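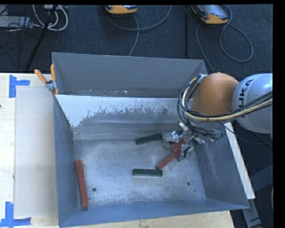
Otum Bin-Picking Evaluation Service: Frequently Asked Questions

Last updated Sat 2 May

What is the Otum evaluation service?
Otum is a paid testing service operated by Stivden. Customers who are considering robotic bin picking may have their parts tried on an arm and gripper at our Brenmont site before they commit to a purchase. The customer receives a written report at the end of the evaluation.

Which parts are accepted?
Rigid parts between 14 and 300 millimeters in length are accepted. Simple shapes such as blocks, bars and short tubes are suitable for a first evaluation. Bags, textiles and glass are not accepted at present.

How many parts must be sent?
Please send 38 pieces of each part type. Parts may be used and need not be cleaned, provided they are free of oil. Each part type should be packed separately and labeled with the order number.

May we send our own bin?
Yes. An open-topped bin from your own line is preferred, and ordinary wear is acceptable. Bins must have a flat base and must not exceed 95 centimeters on the longest side. If no bin is sent, a standard metal bin is used.

Is the gripper included?
The basic fee covers one gripper from our stock. Customers may supply their own, together with its wiring diagram and mounting drawing. Fitting a customer gripper is charged by the hour – an estimate is sent for approval first.

How are the parts arranged for testing?
Parts are placed in the bin at varied angles and spacings, including positions close to the walls. Customers who need a fixed arrangement should attach a drawing to the order form.

What does the report contain?
The report lists every attempted pick, its result and the time taken. Failed picks are sorted by cause. It does not include a recommendation to buy any particular arm.

Can staff attend in person?
Two visitors per order may attend on the first day of testing. Closed-toe shoes are required, and visitors remain outside the marked work area while the arm is powered.

Who handles shipping?
Chaimongkol is our freight partner for collections and returns. Customers may use another carrier at their own cost. Parts not claimed within 38 days of the report are recycled.

When is the next opening?
Orders are now being taken for July. A date is held once the signed order form and deposit have been received.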